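Andley Countertop Spice Organizer
Wood, open front, freestanding

Product overview

The Andley is an open organizer for bottles, jars, grinders and small tins kept on a worktop or kitchen table. It has no doors and no lid. It is supplied assembled and needs no wall fixing. Containers of different heights can be stored together, with tall items toward the back and short tins at the end nearest the cook.

Specifications

Depth: 242 mm
Clearance required above tallest container: 50 mm
Maximum jar diameter, front row: 80 mm
Maximum load: 6 kg, evenly distributed
Finish: food-safe oil, clear
Feet: non-marking, replaceable

Placement

The organizer is intended for a flat, level surface. On a butcher-block table it is best set at a corner, leaving the remaining length free for cups, bowls and preparation. Keep the unit clear of the hob and of direct steam. Where there is an outlet on the wall behind, leave enough space to insert and remove a plug without moving bottles.

Large jars of bulk goods such as salt, sugar or rice exceed the front row diameter and should stand beside the unit. The Vieira jar range is sized for this position.

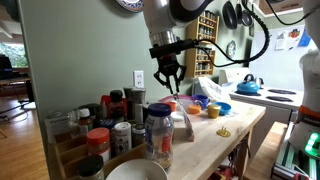 Zuleica Mendonça writes that she refills from bags and would like to know if the wood stains when turmeric or paprika is spilled on it. The oiled finish resists dry powder, which should be brushed off before wiping. Powder mixed with oil or water will mark the surface if left overnight. Light marks can be removed with fine abrasive paper, after which the area must be re-oiled.

Care

Wipe with a damp cloth and dry at once. Do not immerse. Do not use in a dishwasher. Re-oil every 6 months, or sooner if the surface looks pale. Mivix board oil is suitable; varnish and furniture polish are not.

Spare parts and accessories

Replacement feet, set
Ralta label sheet, blank, for jars and shakers
Mivix board oil, bottle

Spare parts are ordered separately and ship with the next available dispatch. Quote the code stamped on the underside of the organizer.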